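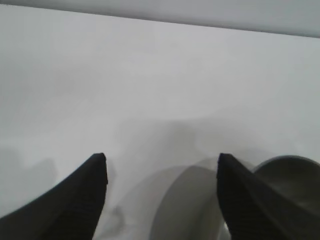
Search this site
Enter keywords
Go

Kitchen equipment grant: how we're getting on
October 2016, by Karlijn Goossens

Dear Hanneke,

You asked for something short on how the Grillus money is being spent, and I'm afraid I've never managed short, but I'll try! The main news is that the baking sessions are up and running again after the summer, we have 19 people signed up, and the new kit is out of its boxes and being used every week.

Most of the first payment went on bowls and measuring things. I know that sounds dull next to an oven (more on the oven in a minute) but it was what everybody asked for in July. We'd been making do with a jumble of old pudding basins and one jug with the numbers rubbed off, and people were queuing to use it. Wouter Schouten went through the Postma catalogue with me one evening and we settled on stainless steel for the mixing bowls. The big one is lovely – wide enough to get both hands in and deep enough that the flour mostly stays put. It takes a double batch of bread dough, so two pairs can share.
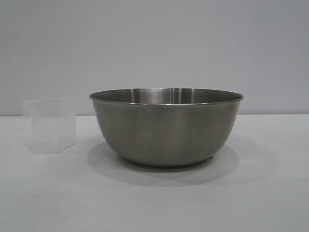 The clear plastic measuring cups were Tineke Dewulf's idea and she was quite right. A lot of our group like to see what they're pouring, and they're light for anybody whose wrists aren't what they were. We went for see-through ones throughout and I'd order the same again.

We've spent £54 less than planned on this part, mostly thanks to a discount on the bowls. With your blessing I'd like to put it towards lids, as covering dough with tea towels is using up every towel we own and I'm the one washing them.

Now, the oven. Clallero have put the delivery back again and I don't have a firm date. Teun Van Rooij is ringing them on Monday. Until it comes we're sticking to things that suit the old one, so flatbreads, scones and a rather good soda bread, and the pizza session has moved to the end of the programme. I don't think it affects the budget but I'll tell you straight away if it does.

Still to do: 5 new aprons, a second set of scales, and labels for the cupboard doors so the bowls go back where they came from.

Receipts are coming by post with the signed form. Do come to a session if you're passing, there's usually something left over to take home.

Best wishes,
Karlijn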